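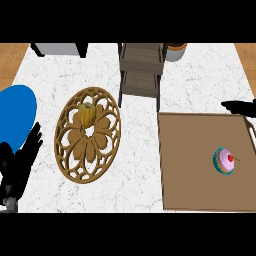

Furnished short-stay apartments are priced mainly on floor area and location, and surface materials are treated as decoration. I think this is a mistake. A surface determines cleaning time, and cleaning time sets the minimum stay an owner can afford to offer. White marble with faint gray veining, set against light brown wood flooring, gives a listing two materials with different care needs. Marble etches on contact with lemon juice or vinegar. Wood tolerates both for a while but not standing water. A cleaner with 45 minutes between guests will use one spray on everything.

Prodromos Margaritis, who manages units for Morelli, argues that guests book on stone and that resealing is a minor cost. His figure for a full refinish is more than 2000 dollars, which I would not call minor on a two-night minimum.

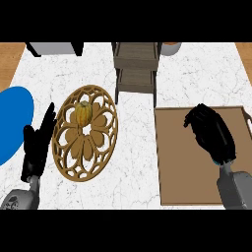
Striped squash on an openwork wooden trivet, marble counter.

My proposal is modest. Listings should state the counter material and whether it is sealed, in the same block as bed sizes and parking. Prundar added such a field in November. Bolo still files it under "style."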